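## The Linen Basket, and How We're Getting On With It

Those of you who came to the June supper will remember the tablecloths, because you could hardly miss them. We had borrowed the long room at Indora for the evening, and somebody (all right, it was me) decided that plain paper wasn't going to do, so out came every red cloth we own and a few that we don't. It looked wonderful! It also meant that by ten o'clock there was gravy on most of them, and they have been making their slow way through the wash ever since.

I promised an update on the laundry in the last newsletter and then ran out of room, so I'm putting it near the front this time. The big cloths are finished. They're folded in quarters lengthwise and then rolled, and they live on the second shelf of the linen cupboard with the Zillari napkins in front of them. Please do roll them if you borrow them. I know folding is quicker, but a hard crease down the middle of a tablecloth takes me 5 minutes with the iron, and I have a great many tablecloths.

The smaller pieces are the ones that want a bit of patience. Red is a nuisance color, as anyone who has ever owned a pink undershirt can tell you, and we've been washing these separately, in cold water, with a cup of white vinegar in the first rinse. My mother swore by the vinegar. My neighbor says it does nothing at all and I'm only making the place smell like pickles. I've kept on with it anyway, and the total bill for soap and vinegar so far is still less than what Rastogi wanted for one evening's hire of clean ones.

A word about the basket itself, while I'm on the subject. We have gone over to the open lattice kind for all the linens, and I'm so pleased with it that I've been telling people in the grocery line. The old canvas bag held more, but things went to the bottom of it and stayed there, and damp things went sour. With holes in the sides the air can get through, and you can carry it on your hip.

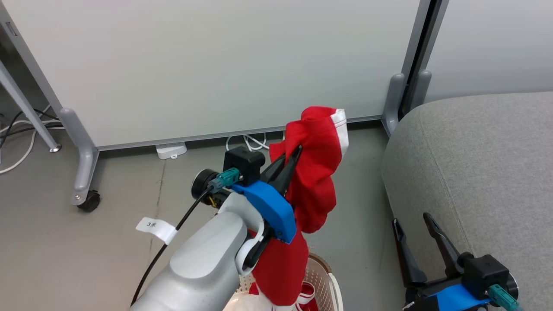
Sorting is the part where we could use more hands. Anything with a stain still showing goes back for another soak, anything with a loose hem goes in the mending pile, and the rest gets shaken out hard, twice, before folding. Shaking sounds fussy, but it saves so much ironing that I've become quite strict on the point. If you find a cloth with a name stitched in the corner, leave it on the side table and I'll see that it gets home.

We're at it on Thursday from 2 o'clock, and there will be tea and the last of the Clustport ginger cookies, which keep much better than I expected. Come for half an hour if that's all you have. And if you took a cloth home by mistake after the supper, wrapped around a pie dish perhaps, please bring it along and drop it in with the others.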